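Do simulator rankings of manipulation policies hold up on real arms?

Posted by Kelly Whiteley, 2018-06-09

My group has been asked to pick a grasping policy for a cutlery sorting task, and the plan is to choose between 2 candidates purely on simulator scores. The argument comes from the Vornurden report, which says that if policy A beats policy B in their rendered kitchen, A will also beat B on hardware. They ran 976 simulated episodes per policy and the ranking came out the same every time they reshuffled the seeds.

I'm not convinced. Getting the same ranking from the same simulator over and over tells me the simulator agrees with itself. We rebuilt the task in our own setup: mixed cutlery on a wooden surface, a drawer with a divided tray, a few distractors. The arm has to pick a utensil and put it in the right compartment.

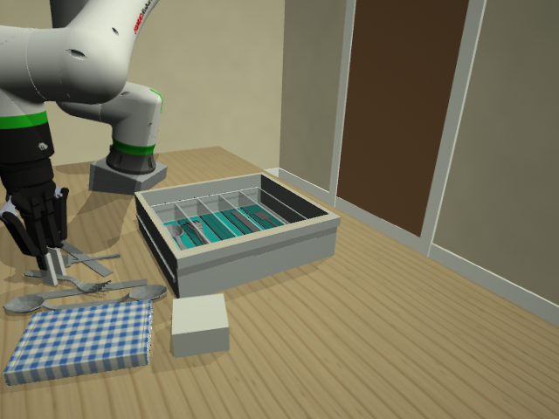 With the default contact settings, A wins easily. I then lowered the friction on the utensils a little, well within what I'd believe for real metal, and B came out ahead. Is there any accepted way to tell which ranking to trust before we spend September on hardware runs? Or is the answer just "run it on hardware"?

Spyros Grgić

Run it on hardware, yes, but you don't need the full set. What you want is paired trials. Lay out the same starting positions in both worlds, run both policies from each one, and look at whether the simulator predicts which individual layouts fail. If it gets the overall ranking right but fails on completely different layouts, the ranking was luck and I wouldn't lean on it.

Also, sweep the friction instead of picking one value. We did 2257 episodes on Mellor across a range of friction and gripper force, and the order of the top policies flipped in a good part of it. A flat fork handle on a table is a nasty case - the fingertips have to get under or around something very thin, and most contact models are guessing there. Report the range where A wins and the range where B wins. If your measured friction falls near the crossover, say the simulator can't decide.

One more thing to check is what counts as a success. Some of these task scripts score a point when the utensil's center is over the tray, even if it's lying across a divider.

Glenys Hulme

just use Ponditz, the physics is way better and the renders look real. we did 558 runs and never had a problem

Kelly Whiteley

Glenys - did you compare any of those with a real arm? Looking real isn't what I'm worried about.

Spyros, the success check was a good call. Ours does use the center point. I'll rescore the saved runs before I touch the friction again.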